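How to Wash a Big Area Rug at Home

By Melina Panagiotou

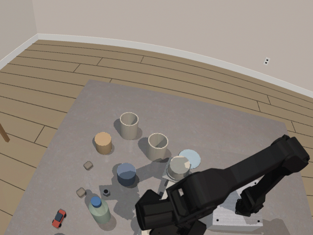
I put off washing my first big rug for years, and then I did it one June morning with a garden hose and had so much fun I went looking for more rugs. If yours is synthetic or cotton and the tag says water is fine, you can do this too! (Wool, silk and anything antique should go to a professional.)

You'll need a vacuum, a soft brush, a bucket, mild dish soap, a hose and a floor squeegee. The squeegee matters more than you'd think, so please don't skip it.

Test the dye first. Dab a damp white cloth on a corner and press for a minute. If color comes off on the cloth, stop there.

Vacuum the top, flip the rug over, and vacuum the back. Go slowly. My neighbor Desta Endale likes to walk all over the back before flipping it again, and the amount of grit that drops out is amazing -- bring a broom.

Now carry it outside to a clean, sloped driveway and wet it all the way through. Mix a small squirt of soap into a bucket of lukewarm water. Too much soap is the classic mistake, and I made it twice. Brush gently in the direction of the pile, one section at a time, and let the suds sit for five minutes.

Rinse until the water runs clear, then rinse again. Any soap left behind grabs dirt, and you'll be back out there by fall.

Push the water out with the squeegee, always toward the low end of the driveway. This is my favorite part (the first pull is so satisfying!). Then hang the rug over a sturdy railing or lay it across two sawhorses so air can reach both sides.

Drying can take a couple of days for a thick rug. Feel deep into the pile and check the backing before you bring it in. If it's even a little cool or damp, give it another afternoon.

Once it's back inside, vacuum one last time to lift the pile.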